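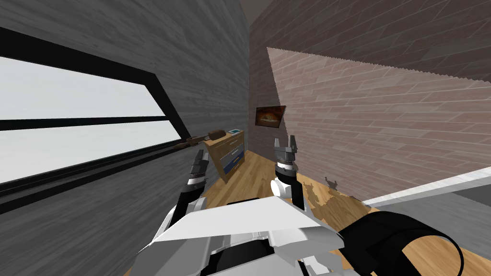

Come and drive our robot (no experience needed, we promise)

Hello! I'm one of the students who runs the Osska project, and we're looking for people to join us from April. There are two kinds of place going, so please read to the end even if the first one doesn't sound like you.

Osska is our entry for the Arnemero, which is a student competition for robots doing ordinary jobs around the house. Everything happens in simulation. Each team gets the same two-armed robot and the same set of rooms, and you have to teach it to pick things up, put them away, open drawers and so on. The organisers then run everybody's software in rooms the teams haven't seen before, and that is where it all goes a bit wrong for people like us. We entered last year and came home with a very respectable middle-of-the-table result and a long list of things to fix.

The biggest thing on the list was practice material. Our robot learns from people. Somebody sits down with a pair of hand controllers, looks at the room through the robot's own viewpoint and does the job themselves, and the software learns from all those goes. Last year we had 272 usable recordings, nearly all of them made by the same few of us late at night, and you could tell. The robot picked up all our bad habits. It even learned my habit of hovering over a thing for ages before committing!

So, the first kind of place: drivers. We need 30 people who will each come along for 2 sessions and drive the robot. You can be a student on any course, a member of staff, a friend of a student, somebody's mum. I'd particularly love to hear from people who never play video games, as the last lot of drivers were all very quick with their thumbs and we want a proper mixture. Left-handers too please, we had hardly any. You do need to be 18 or over, and if you get motion sick easily have a word with me first – the view tips about when the robot leans and a couple of people found it hard going. You can stop whenever you like and you'll still get your thank-you, which is a voucher for the canteen plus as much tea as you can drink.

A session goes like this. You turn up, we show you the controllers, and you get a good long play with nothing being recorded. Then we give you a card with a job on it, something like "put this on the dresser" or "move this off the floor", and you have a go. If you drop it, you drop it. We keep the drops as well, they're useful. There's a break in the middle and we finish with a few questions on paper about what you found awkward.

Picking things up is the bit most people worry about, and it's the bit where a new pair of hands helps us most. Flat, squarish things are easy enough once you've got the feel of the grippers. The trouble starts with the awkward shapes, and we have a whole category of those on our list this year. Take the brown marbled thing with the big oval head, a slot in its stem and a pair of curved prongs at the bottom. Do you go for the head, the stem or one of the prongs? I always want to go for the stem. Another member of the team swears by the head, and we've had a proper row about it. With the fingers wide open like that you could try coming at it from either side, and what we'd really like is to see what you do before any of us has told you how.

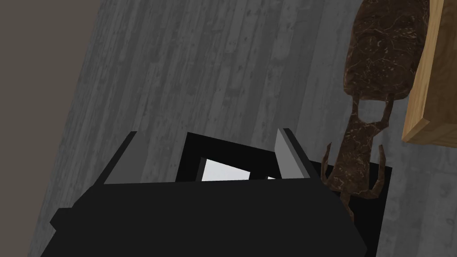
The second kind of place is on the team itself, and for this one you do need to be a student here. We've got 2 gaps. One is for somebody to help with the rooms: furniture, walls, lighting, all the bits and bobs the robot might meet. If you've ever built levels for a game or done any 3D modelling you'll be right at home. We make ours in Holisico, and I can teach you that in an afternoon, the menus are daft but you get used to them. The other gap is for someone who likes tidy data. You'd be going through the recordings, labelling them, throwing out the broken ones and shouting at the rest of us about file names. A bit of Python would be handy. A lot of patience would be handier.

What you get out of it: it counts towards the project hours on most of the engineering and computing courses (check with your tutor, I don't want to get anybody in bother), your name goes on our entry, and you come with us to the finals if we get there. There's no pay for the team places, sorry. None of us gets any either.

We meet in the Samonte building, on the ground floor, second door past the bike racks. Somebody's usually in from 4pm and we tend to pack up by 8pm, later when something's nearly working. The room has step-free access and the controllers can be used sitting down. If you'd need anything set up differently, tell us and we'll sort it before you come.

To sign up as a driver, put your name on the sheet on our door or fill in the form on the Osska page, and tick all the times you could manage. For a team place, drop us a few lines through the same form saying which gap you fancy and what you've made or fixed or sorted out before. It doesn't have to be robots – one of our best people got in on the strength of a very well organised record collection.

Driver places will go in the order people sign up. If you're not sure, come and have a go on the controllers first, the kettle's on from 4pm.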